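Hulme Clothing Exchange Adds Second Location in Niranby

NIRANBY – The Hulme Clothing Exchange will open a second location in Niranby in April, giving families on the east side of the county a closer place to trade in clothes they no longer wear.

The new exchange will operate out of the former Gramus shoe store on Mill Street. It will be open 32 hours a week, including two evenings, and will take the same items as the original Hulme location: adult and children's clothing, coats, belts and shoes in usable condition.

Members bring in clean clothes and receive points for each piece accepted. Points can be spent on anything on the racks at either location. There is no cash price on any item. Annual membership costs $8 per household, and the fee is waived for households that receive school meal assistance.

"We had people driving 40 minutes each way to trade a bag of kids' clothes," said Slavica Kolev, director of the exchange. "A lot of them asked us when we would come out their way. The Gramus building has parking, a loading door and enough floor space for the racks, so we signed the lease."

The Hulme location now has almost 2,000 member households. Kolev said children's coats and jeans are the items most often requested and the first to run short each fall. 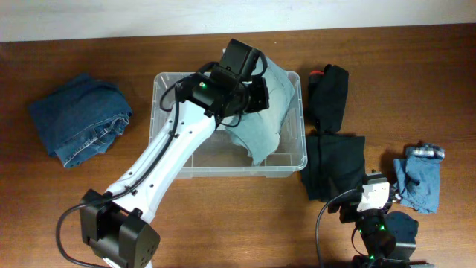
Folded jeans and a clear plastic storage bin on a wooden tabletop.

Clothes brought to Niranby should be washed, dried and folded. Staff will check zippers, buttons and seams at the counter and return anything that can't be accepted. Each household may bring up to 2 bags per visit. The exchange does not take underwear, swimwear, pillows or bedding.

Items that stay on the racks for more than a season will be moved between the two locations. Shiela Padilla, who will manage the Niranby store, said this should give members in both towns more to choose from.

"Sizes don't come in evenly," Padilla said. "Hulme gets a lot of baby clothes and not many work pants. We expect Niranby to be different, and we'll send things back and forth as needed."

Hitel, a regional moving and storage company, is providing a van and driver for the transfers through the end of the first year. The company also donated shelving for the back room.

The store will hold a mending table one evening a month, led by tailor Tín Vũ. Members can bring a garment that needs a hem, patch or button and learn to do the repair themselves. Thread and needles are provided. Sign-up is at the counter.

Current Hulme members do not need to register again. Their cards and points will work in Niranby from the first day.

New members can sign up at either location with proof of address. Questions about membership, large donations or school drop-offs can be directed to Tihomir Vidmar, member services coordinator, at the Hulme location during regular store hours.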